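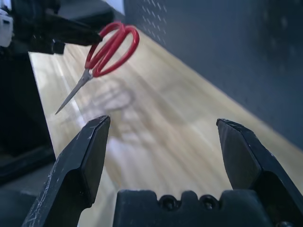 Vol. 4, No. 5

OPINION | SHOP FLOOR

Let the robot put the scissors away

By Ileana Pascu
19/03/2018

Most people who visit our shared workshop ask when the robot is going to build something. I think it should clean up first, and I think the same goes for nearly every robot being put together in a garage or a rented unit right now.

Our group has been at this for two winters at Fulten, a members' workshop with a long lease and bad heating. Jagadeesh Murthy does most of the wiring. Colleen Gagnon writes the control code, and I do the mechanical work and the buying. The job we settled on is a plain one. Tools are on a bench, each one has a spot on the pegboard, and the robot is supposed to get them there.

Some members were disappointed. Cor Van der Linden wanted it to solder. Soldering makes a better video, I'll give him that. But a soldering robot at a fixed station needs a jig and a good program, and hobbyists worked that out long ago. A pair of scissors is harder. The handles are loops, the blades want to swing, and the thing lies flat on the wood with very little to grab. When one arm hands it to the other, both grippers have to agree on where it is, and a tool held by one end doesn't hang the way the drawing says it will.

Vol. 4, No. 5 | Page 100

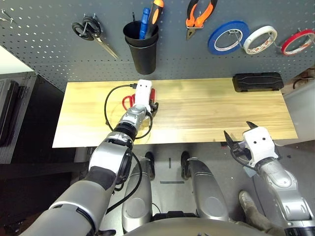

Page 101

There is a second reason, and it has to do with who shares the room. In a home or a club shop, people walk up to the bench all day. A machine that only works behind a fence is no use to us. Putting tools back forces you to deal with slow speeds, soft stops and cables that snag, and you deal with them early, while the stakes are a dropped pair of pliers.

Ravinder Ross made the case against me at our last meeting, and it's a fair one. We have spent $1374 on replacement parts, and a person can clear that bench in less time than it takes to start the software. He would have us buy better hooks and be done. If the goal were a tidy bench I would agree with him.
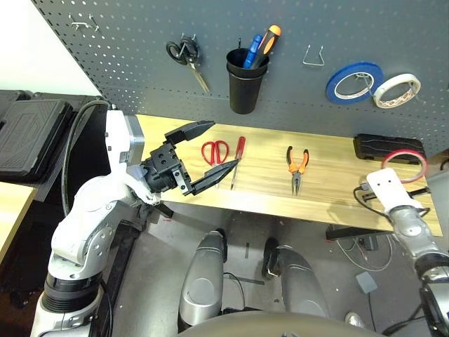 My answer is that the bench is the cheapest place to learn. Every tool on it is different, and we already own all of them. Colleen changed the approach angle for the pliers in March and had to redo the scissors as well - the two grasps shared more code than any of us thought. We would not have found that out with a row of identical blocks.

So my advice to other small groups is to pick the dull job. Use the tools you have and leave the pegboard where it is. Write down every failed grasp, including the ones that were your own fault. The soldering can wait until the robot can hang up a pair of scissors - ours still needs work on that.

Ileana Pascu builds and repairs machines at Fulten.

Related
Kolanton: a cheap wrist joint, one year on
Fikgate opens its wood shop on weekends
Cable routing for arms that move a lot
Letters: who pays for broken tools?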